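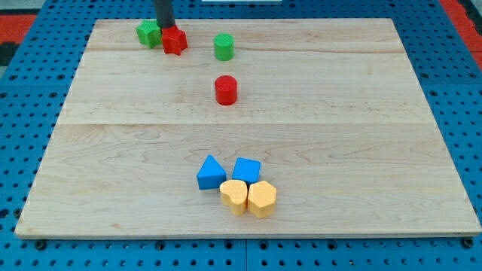
5 min read

3.2 Workspace rules for tabletop block tasks

Figure 4. Maple board on the perforated table, with coloured blocks set out and the arm over the red star.

The Olberg guidance asks that every manipulation trial be carried out on a surface whose position can be restored after cleaning or repair. The Howlader laboratory meets this requirement with a pale wooden board placed on a blue perforated table (Figure 4). Operators record the position of the board against the hole pattern at the start of each session, and again whenever the board has been lifted.

Blocks are to differ in colour, in shape, or in both. Where a shape occurs in two colours, as with the stars and cylinders in Figure 4, the written instruction must name the colour as well as the shape. An instruction such as "move the star" is treated as incomplete and the trial is not scored. This rule was added in July, after a review of 463 trial records found 46 in which the intended block could not be established from the text alone.

Spacing needs separate treatment. Blocks may stand close together, but the record must state which neighbours lie within the opening width of the gripper. The Fludesell checklist has a field for this purpose — it was left blank in many of the early records and is now compulsory. Contact with a neighbouring block is logged as a disturbance even when the named block reaches its target.

Speed limits follow the site rules at Okoro. No person may reach over the board while the arm is enabled, and a trial halted for this reason is repeated from the starting layout. Records are kept in full, including those of halted trials, and a set is closed only when it holds 800 complete entries. Sets closed early must be marked as partial in any published table. The procedure for restoring a layout between trials is given in Section 3.3.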